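Lokilby River Tours – Frequently Asked Questions

Last updated 13/12/2025

Bookings and payment

How do I book?
Book through the calendar on our website or by phone. A deposit of 20 per cent holds your spot and the balance is due on the day of the tour. We take debit and credit cards. We don't take cheques.

How much does it cost?
The half-day paddle is $139 per person, with kayak, paddle, life jacket, dry bag and guide included. Private tours are priced by group size, so please ask.

Can I change my date?
Yes, once, at no charge, if there is room on the new date. Call or email before noon on the day before your tour. After that we treat it as a cancellation.

What if I cancel?
Cancel 14 days or more before the tour and we return your deposit in full. Inside 14 days the deposit is kept, but you can pass your booking to someone else. Send us their name, height and weight so we can fit the gear.

What if you cancel?
We watch the river level and the wind, and Zainab Obi makes the call the evening before. If we cancel you can choose a new date or a full refund. Refunds go back to the card you used. Light rain doesn't stop a tour.

On the day

Where do we meet?
At the Ogundipe Landing boat ramp. Parking is 500 metres back up the road and there is no stopping on the ramp itself, so drop off your passengers and bags, then go back and park. Please be there 20 minutes before your start time.

Is food included?
Morning tea is included on the half-day paddle – tea, coffee, water and something baked. Tell us about allergies when you book. We can do gluten-free and dairy-free with a day's notice, but everything comes out of one kitchen and we can't promise no traces of nuts.
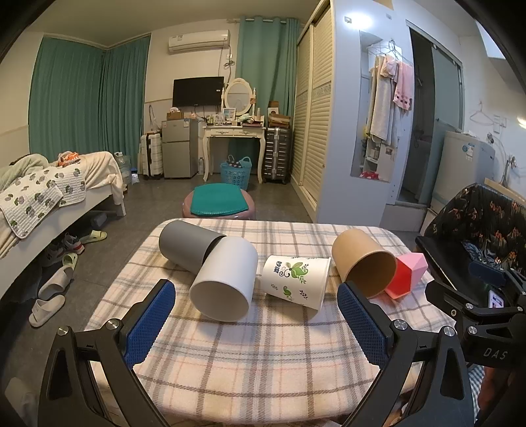 Cups on a plaid tablecloth.

Can I bring my own lunch?
Yes. There are shaded benches at Drirnano Bend, where we stop for a break. Take all rubbish home with you. Alcohol isn't allowed on the water or at the stops.

What should I wear?
Quick-dry clothes, a hat with a strap and shoes that can get wet. Thongs come off in the mud, so leave them in the car. From October on the mornings are warm enough for shorts. Bring a dry set of clothes for the drive home.

Do I need to know how to kayak?
No. Every tour starts with a lesson on the bank and a short practice close to shore. You do need to be comfortable in the water. 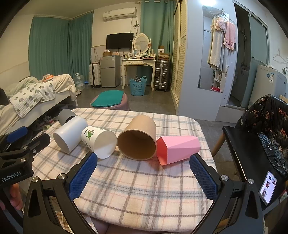
Children can join from age eight if they share a double kayak with an adult. Anyone under 18 needs a form signed by a parent or guardian. We don't carry infants, and dogs can't come on any of our tours.

Will my phone be safe?
Dry bags are supplied, but anything you take on the water is at your own risk. Car keys can be left with your guide.

Do you sell gift vouchers?
Yes, for any amount. They can't be swapped for cash. For vouchers, school groups or the overnight trip to Ivstead, email Vivek Joshi through the contact page.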